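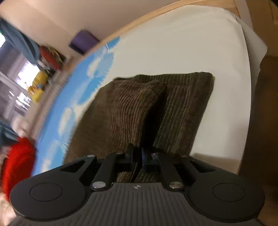 Mallwood strap maker shuts the order book until August

Anyone hoping to hang a bass from a new Resier strap this summer has missed the boat. Poonam Jaiswal, who cuts, dyes and stitches every one of them in a unit behind the old dairy in Mallwood, closed her order book at teatime with 30 names in it and says it will stay closed until August.

The trouble started with a guitarist from a wedding band, who mentioned her on a forum for people who own more basses than they can carry. By the following morning she had 14 emails. Eight of them asked whether she did a discount. One asked whether she did saddles.

"I don't do saddles," said Jaiswal. "I did one saddle, years ago, and the horse is still cross."

Each strap takes her the best part of two days, a good deal of it spent waiting for dye to behave. The leather comes as whole sides from the Prajapati tannery in Stamby, where she goes in person to pick them over, having once ordered by telephone and received what she describes as "the bit of the cow that had been in all the fights". Plain straps are cut three inches wide, padded ones a shade wider, and both are stitched by hand with waxed linen thread. She owns a sewing machine. It holds the door open.

Prices are going up too, for the first time in four years. A plain strap will now cost £95 and a padded one £130, with initials still free provided there are no more than three of them. A customer with five initials has been in touch to object and has been invited to choose his favourites.

The tannery has put up its own prices twice since the winter, and buckles have gone the same way. Jaiswal held out by using up the hides she already had, until she was down to a heap of offcuts and a piece of oxblood she had been saving for herself. The offcuts have become plectrum holders, which will be on the counter at Stamby music shop from next month at £6 each. The oxblood remains hers.

Her mailing list, meanwhile, has reached 2,993 people, a number she finds hard to square with the size of the workshop. At her present rate she could supply everyone on it with one strap each in about 20 years, if none of them died or took up the piano. She has no plans to hire help. An apprentice came for a fortnight last spring and left to train as a paramedic, saying he wanted something with less pressure.

Customers already in the book will get theirs in the order they paid, and asking how it's coming along will not move anybody up. Repairs are still being taken, though only on her own straps. She can tell at a glance, she says, and the man who posted her a dog lead can have it back if he sends the postage.

When the book does reopen it will be at eight in the morning, by email only, with left-handed players asked to say so at the start. The last one waited until his strap had arrived, then wrote to say the initials were upside down.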